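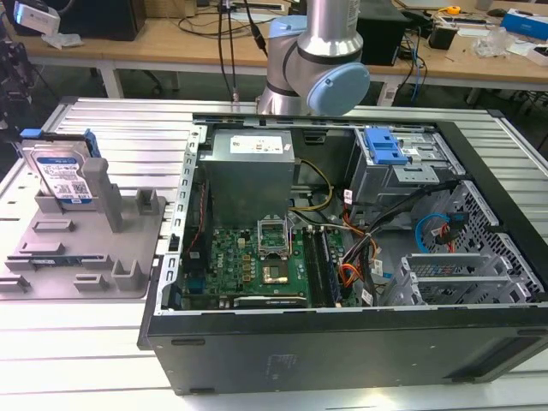

Software that waits is better than software that guesses, according to Estrella Tlapale, and the new release of the Harby planner was written with this idea in mind. Version 2 came out in July from the team at Torkgate. It plans the order of steps when a robot arm takes apart used desktop computers.

The older version made one full plan at the start and followed it to the end. If a cable was lying over a part, the arm stopped with an error and a person had to start the job again. Now the planner checks the camera data after each step and changes only the rest of the plan – the finished steps stay as they are. A new plan takes 40 milliseconds on the team's own computer.

Isauro Barrera, who leads the work, said the difficult part was perception of thin cables. The team labeled 1,486 pictures of open computer cases by hand, and the model still confuses dark cables with shadows. When its score for a cable is too low, the arm keeps its position and asks the operator to confirm.

Ximena Beltrán wrote the new log viewer, which shows for each step what the planner knew and why it chose the next part. It can replay up to 200 steps from one job.

The release also repairs a fault in the gripper force limits, reported by users in Mapplebeck. Support for laptops is planned, but the team gave no date.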